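Week 4 Handout: Showing by Hand
Intro to Robot Teaching, Thursday section
Notes by Lejla Kolev, with additions by Dario Marchetti

Welcome back, everybody, and thank you for the thoughtful write-ups on remote control last week. A good many of you said the same thing in different words: driving an arm with a joystick is tiring, and your demonstrations came out slow and jerky even when you knew exactly what you wanted to do. So this week we put the joystick away and pick up the gripper itself. You hold it, you do the task, and the camera on the tool records what the fingers were looking at the whole way through. (Those of you who took the Fanley workshop in October have met this before, so please be kind to your neighbors and let them have first turn.)

1. Starting open

Every demonstration starts with the fingers open and clear of everything you mean to touch. I know it feels fussy. But a robot learning from your recording needs to see the approach as well as the grasp, and if you begin with the fingers already around the container, you have skipped the part it finds hardest. Hold the tool over the table, let it settle for a breath, and then go.

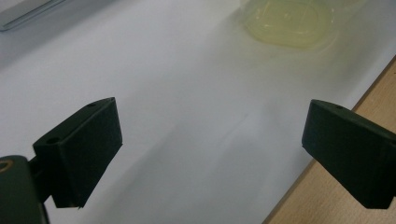 Fig. 1. Fingers open over the white surface, with nothing between them.

Take a moment with the spacing here. A wide gap forgives a sloppy approach, and beginners should use all of it. Later on, when your hand is steadier, try opening only as far as the object needs, and compare the two recordings side by side. Dario likes the narrower opening and I like the wide one, and we have been arguing over it pleasantly since the Valel project, so feel free to take either side in your report.

One more thing about the start of a take, and then I'll let you go on. Whatever you want the robot to find should come into view early. With a camera that rides on the tool, turning your wrist turns the view as well, and it is very easy to swing your target out of sight just as you get going!

2. Closing the fingers

Close slowly. Squeezing the handle all at once gives you one or two useful moments of closing and then a long stretch of nothing changing. Give it a slow, even squeeze and you'll have much more to work with when we go through the recordings together.

Please also practice closing on nothing at all. Bring the tips together in open air, let go, and do it again until your thumb stops shaking. It's a dull exercise, I admit, and it helps more than anything else on this sheet.
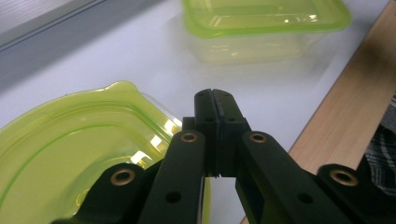
Fig. 2. Fingertips brought together, green containers on the table behind.

See-through containers are a favorite of ours for this lab, and a bit of a nuisance too. The overhead lights bounce off the plastic, and the reflections shift as you move the tool. Don't try to fix this by hiding the glare. Vary your path a little from one take to the next, coming in from the left, then from the right, then a touch higher, so that the learner sees the same container looking several different ways.

3. What to hand in

Each pair records 23 demonstrations, of which 5 should be deliberate recoveries: you miss the rim, back off, and try again in the same take. Keep those! Students are always tempted to delete them, and they're worth a great deal to us. Label them "recovery" in the Prusover log and add a line on what went wrong.

Reading for next time is the Radonjić chapter, sections 1 and 2 only. Bring one question about it, written down, and bring your joystick notes too, as we'll be comparing both methods on the same task.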